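The Drondmont Ferry

My aunt Orvokki left me a boat, which would have been great if I could swim. It was an old ferry called the Vainio, 18 seats and a bell, and it had been crossing the lake to Drondmont since before my mother was born. The lawyer slid the keys over the desk and wished me luck in a voice I didn't care for.

I drove up on a Sunday in December. Veikko Keskinen was waiting on the dock with a thermos, looking like he'd been there all week.

"You're the niece," he said.

"I'm the niece."

"She owed me 600 for the engine."

So that was how we met! I paid him half in cash and he let me have some coffee, and then he showed me how to start her up (you kick the panel, then you apologize to it, and I swear he meant both parts). The logbook was in the wheelhouse. Orvokki had written down every crossing for the past few years, 2,076 of them, in green pen, with the weather and whoever was on board. Mostly it was the same handful of names. Siiri Oksanen, with bread. Siiri Oksanen, no bread. Siiri Oksanen, crying, didn't charge her.

I read that one a few times.

"Who's Siiri?" I asked.

Veikko screwed the lid back on his thermos – slowly, like it needed his full attention. "You'll meet her. She takes the four o'clock."
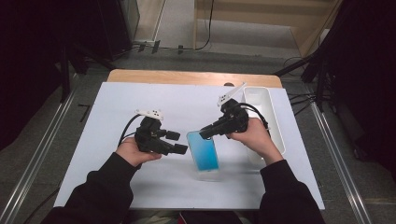 I'd planned to sell, I should say that. I had a buyer lined up and everything, a man in the city who wanted to turn her into a bar. But it was already ten to four and somebody was coming down the hill in a red scarf, carrying a paper bag, and I could smell the rye from where I stood.

"Are you running today?" she called.

I looked at Veikko. Veikko looked at the lake.

"Give me a minute," I yelled back, and I went in and kicked the panel.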